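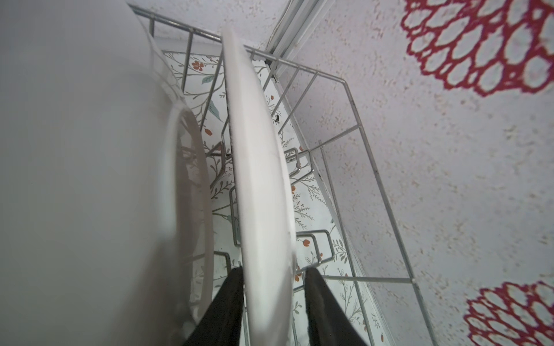
5 min read

So I finally bought a real dish rack. I know, I know, stop the presses. But if you've been reading this blog for any length of time you know I spent years drying everything on a folded towel next to the sink, and the towel was always soggy, and there was always a cup sliding off one corner of it, and I kept telling myself a rack would take up too much room.

The one I got is the plain shiny wire kind, long and rectangular, with those little U-shaped loops that stick up from the bottom so the plates can stand on their edges. I paid 29 dollars for it at the housewares place on Tanguy Street (the one with the terrible parking), and I almost walked out with a fancy two-story thing that had a knife block and a hook for wine glasses. I own two wine glasses. I put it back.

First thing I learned is that the loops matter way more than anything else on a rack. My old roommate had one where they were so short that dinner plates would just slowly lie down on each other like dominoes, and you'd come back in the morning to a stack of plates with water trapped between every one. With these, a plate leans back a bit and stays where you put it. I do leave a gap between the big ones if I can. When I cram them in they touch at the rim and dry slower, plus I get that clinking sound every time I walk across the kitchen, and my floor is not what you'd call level.

My plates, by the way, are plain white and a little beat up. They came from Eduardo Antunes when he moved to Ponitz and didn't want to pack anything breakable, and he was very serious about me not putting them in a dishwasher, which was easy to promise because I don't have one! They pick up gray smudgy marks along the edges. I used to think that was dirt I was missing. A lot of the time on white dishes it's metal rubbing off from forks and pans and sinks, and a paste of baking soda and a drop of water takes most of it off if you're patient. I do one plate while the coffee is going and then lose interest, so the set is at various stages.

Now, the liner. I had a whole back and forth with myself about what to put under the rack. Bare counter was a no, the water just sits there and creeps toward the toaster. The rubber tray I tried first got slimy underneath in less than a week, yuck. What I have now is a white patterned liner, and I like it so much more than I expected to. It makes that corner look like I meant it to look that way. Every Friday everything comes off, the liner gets wiped on both sides, and the counter gets a minute to air out before it all goes back. That's today's chore, which is probably why I'm sitting here typing about it.

My order for washing, in case anybody cares: glasses first while the water is clean, then silverware, then plates, then whatever horrible thing I cooked in. Plates go in the rack from the far end toward me so I'm not dripping over the ones that are nearly done. Big ones together, small ones together. Bowls are still my problem. They don't want to stand in the loops and if I lay them flat they eat up the whole rack, so if you have a trick for bowls PLEASE leave it in the comments.

Thierry Roussel wrote after my last kitchen post to say I should hand dry everything and put it away immediately, and that a rack is just a cabinet for lazy people. Thierry, you may be right. I did try it for 5 days. By the end I had a pile of damp dish towels on the back of a chair and I was in a bad mood about plates.

Next up is the drawer under the sink, where I found three sponges still in the wrapper and a lid that fits nothing I own.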